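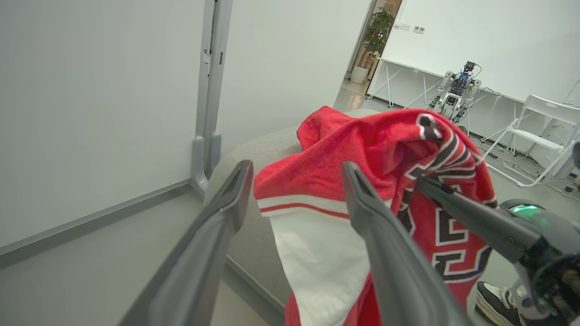

Torkora Dunel Two-Arm Laundry Set

Home / Equipment / Mobile and bench manipulation / Dunel

The Dunel set is a pair of arms with parallel grippers, intended for work on soft goods at chair and sofa height. It is sold to labs and integrators. It is not a household appliance and has no consumer warranty. Delivery is from the Gallardo warehouse, normally in the month after order; orders placed now ship in September.

What the set does today

Pick-up of single garments from a flat or sloped surface, including upholstery. Both arms can hold the same piece at separate points, so that a bunched shirt can be pulled open before it is laid down or dropped into a basket.

Transfer into an open basket or bin. The rim should be lower than the seat of the sofa. Baskets with lids are not supported.

Removal from a basket, one piece at a time. Thin fabrics are often picked up two together. The arm does not detect this reliably, and the second piece may fall on the way out.
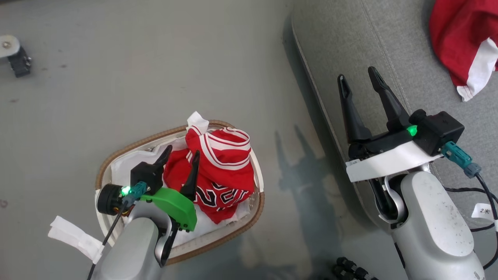
Left gripper in the basket, right arm over the sofa.

What it does not do

Folding. The Trudier folding module is in test and is not part of this set. It handles towels and square cloths. Results with sleeves, hoods and waistbands are poor, and we do not quote a rate for them.

Sorting by care label. The labels are too small and too often twisted for the standard sensors.

Buttons, zippers, drawstrings, turning garments right side out, pairing socks.

Work without a person in the building. An operator must be able to reach the stop button at all times while the arms are powered.

Cycle figures

In our own bench test of 2000 basket transfers, the median time per garment was around 50 seconds, measured from first arm motion to release. A person does the same job in 2. Buyers who need throughput should look at fixed tooling, which is cheaper and far quicker when the garments are all alike.

The test used T-shirts, jerseys, shorts and hand towels, dry, in mixed order. Bed linen was left out. Fitted sheets exceed the reach of the arms and should not be attempted.

Typical faults

Lost grip on slick fabric. Clean the finger faces with a lint-free cloth and check the closing force setting before retrying. Raising the force above the default marks some knits.

Fingers caught in the basket weave or lining. Open the gripper fully, then back out along the approach path. Do not pull the basket away by hand while the arm is powered.

Garment dragged over the rim instead of lifted clear. Raise the exit height in the basket profile. The default suits shallow baskets only.

Fabric snagged on a wrist connector. Route the cable on the outside of the forearm and fit the clips supplied.

Installation

Level floor, hard surface preferred. Deep carpet shifts the base and the arms will need recalibration after each move. Leave 700 mm clear on the open side of the sofa or table. Keep loose cable out of the walking path. Daylight is acceptable, but strong sun on pale upholstery reduces grasp success, and a blind is advised.

Calibration takes most of a morning the first time. Later checks are short and can be run from the pendant. Repeat them after any collision, finger change or wrist repair.

In the box

Left and right arm with parallel grippers
Control cabinet and pendant
Cable set with clips
Spare finger pair
Basket and sofa profiles (download)
Printed safety sheet

Sold separately: Trudier module (test sites only), soft finger covers, rolling base.

Support

Software updates are posted on Thursday. Read the release notes before installing, as grasp profiles made under older versions may need to be saved again. For repairs, send the serial number from the cabinet door and the last log file to Torkora service. Arms returned without a log are checked at the hourly rate.

Price on request. Educational terms available.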